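Iser 社区合唱团秋季筹备会议纪要

时间：2020-10-08 晚
地点：Skivard 活动楼二层排练厅
主持：Angus Lennox
记录：Lewis Morrison
出席：各声部长、曲谱组、服装组，另有两位新团员旁听

一、上次纪要
宣读后通过，只改了一处：女低音分排放在小厅，上次误写成大厅。

二、曲目
Angus 先放了一段《Brelta 组曲》的试唱录音，放完大家都鼓掌了！第三乐章那段四部轮唱真是太好听了，男低音进来的时候，屋里好几个人跟着哼。讨论后一致同意把整套组曲放进明年三月的音乐会，作为下半场主体。上半场保留三首民歌，外加去年观众特别喜欢的那首摇篮曲。
女高音声部提出，第二乐章有几处高音连着来，希望降半个调。Angus 愿意试，下次排练两个调都唱一遍，再由大家定。
曲谱组提醒：组曲第五乐章有两个版本，小节号对不上，请统一使用蓝色封面的那一版。手里是旧版的团员，下周带来换。

三、排练安排
每周排练照旧，前半段分声部，后半段合排。分声部时女声用大厅，男声用小厅，中间的门请随手带上，上次两边互相听得一清二楚，男高音差点跟着女低音唱下去。
Lewis 建议每次开头留一点时间做节奏练习，不看谱，只拍手、走步。大家都很赞成，有人当场就站起来拍了一段，气氛好极了。 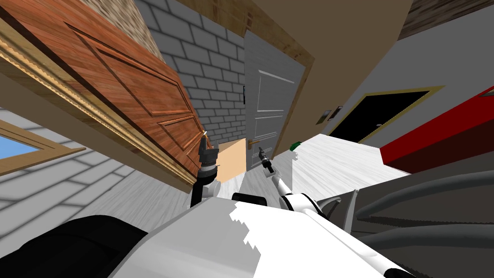 图：房间、墙面与打开的木门

四、经费
上季度结余3235元，曲谱及复印支出2331元，已与票据核对无误。音乐会场地订金2044元，下月缴纳，由团费支付。
服装组问能不能添一批深绿色围巾。大家都觉得好看，先请服装组找两家问价，下次会议再议。

五、新团员
两位旁听的朋友当场表示想加入，一位唱女中音，一位说自己“大概是男中音”，下周请 Angus 听一听再分声部。热烈欢迎！
男高音人手还是偏紧，请各位问问身边爱唱歌的朋友，不识谱也没关系，曲谱组愿意在排练前带着认谱。

六、其他
1. Morrison 琴行答应下周派人来调钢琴，中音区有个键回弹慢，请伴奏老师提前标好位置。
2. 有团员提议年底去 Skivard 养老院唱一场，曲目从民歌里挑。举手的人很多，具体日子由 Lewis 去联系。
3. 请大家自带水杯和铅笔，谱子上的换气记号用铅笔写，方便修改。
4. 上次落下的灰色雨伞还在门厅，请失主领走。

七、待办
Angus：准备第二乐章的两个调，给新团员听音。
Lewis：联系养老院，整理节奏练习材料。
曲谱组：更换旧版曲谱，核对第五乐章小节号。
服装组：围巾询价。
各声部长：下周排练前把缺席名单发给 Lewis。

散会前全体把摇篮曲唱了一遍，没有伴奏，最后那个和弦收得特别齐。下次会议时间另行通知。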